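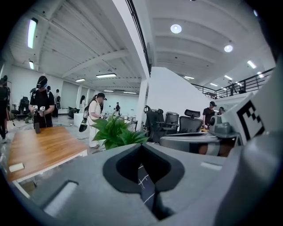 1. The long room

Sheena Lamont had until 6 to get the tables right. It was twenty past four. December, already going dark over Hilville, and in here the lights so bright you couldn't tell.

White ceiling, beams, white pillar. Wooden table with the white edge. She'd rented the place off a woman at Skostex for 200 a night and said yes before she'd seen it. Stupid. Good, though. It was good. Big enough for everybody Lei had ever fed.

Because that was the idea. Lei was closing the restaurant after 19 years and thought she was coming to look at a space to rent. She was coming to dinner.

"Where do you want the plant," said Ross Leckie.

"Not there."

"I haven't put it anywhere."

"Then not wherever you're about to."

He stood and waited. Ross could wait like a horse. People everywhere, people at the tables, somebody down on the floor over by the back, everyone busy and no one asking her anything, thank God. Her phone buzzed. The bread. The bread was coming from Brullevero and Brullevero had the wrong street.

"Eight six three," she said into the phone. "863. No. The side door. There's a side door."

They hung up on her. Or the signal did.

She wrote BREAD on her hand. Under it was CHAIRS from this morning and something else that had washed down to a smear. Candles? It could of been candles. She stood there rubbing at it with her thumb – no, worse, now it was nothing at all.

Ross hadn't moved.

"Seventy-five people," he said. "You know that's a lot of soup."

"I know what it is."

"I'm only saying."

"Say it to the soup."
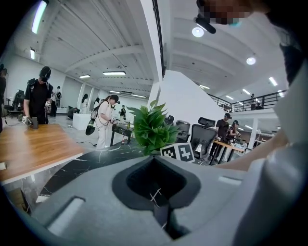
2. The plant

It went on the black table in the end. The marbled one, thin white veins all through it. Green leaves, broad, coming to points. Sheena turned her back for one phone call and there it was and it was right, damn him.

"Lei's got one of these," Ross said. "By the register."

"I know. That's why I bought it."

"Hers is half dead."

"That's also why."

Ten to five. The bread had found the street and not the door. Someone went out to wave at the van. Sheena walked the room end to end, past the white column, past the angled wall, back again, counting under her breath and losing it every time she got near forty. Cables on the floor. Tape them, she thought, and wrote TAPE on the other hand.

Then the phone again and it wasn't the bread.

"I'm early," said Lei. "I'm in the parking lot. Is this the place? There's a man here waving at a van."

Sheena looked at Ross. Ross looked at the plant.

"Don't come in," she said. "It's – they're showing it to somebody else. Ten minutes."

"It's freezing."

"Put the heater on."

Quiet on the line. She could hear the car, the little tick the turn signal made when Lei forgot it, and Lei always forgot it.

"Sheena," Lei said. "The van says bread on it."

"Does it."

"It's a lot of bread, Sheena. They've got the back open, I can see the trays."

Ross had heard. He put his hand over his mouth and went off fast toward the far end of the room, shoulders going. No help. Never any help.

"Ten minutes," Sheena said agian, and her voice went funny in the middle of it. "Please. Just sit in the car."

"All right," said Lei. "I'm sitting." And then, "Did you salt the soup?"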